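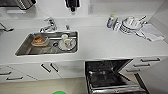
Vol. 16, No. 3

Housing > Renting > Opinion

Search articles Go

3 min read

I've been renting for nine years now, and I have a bone to pick with the amenity fee. My last building, the Wedemetti, charged me $514 a year for a gym I visited twice and a rooftop that was locked every November!

The leasing agent, Erasto Muli, was perfectly nice about it (they always are) and said everybody pays. Fine, but then put it in the rent, so I can compare one place with the next.
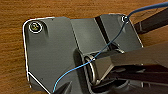
My friend Felista Ondieki thinks I'm being cranky. She loves her pool over at Kaijage and says she'd pay double, and good for her! I'd still like a box on the lease I could leave unchecked.
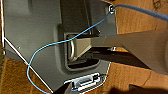 And don't get me started on package lockers, which somehow cost extra on top of the fee. When I toured Bokance last spring I asked for one number, everything included, and got a brochure.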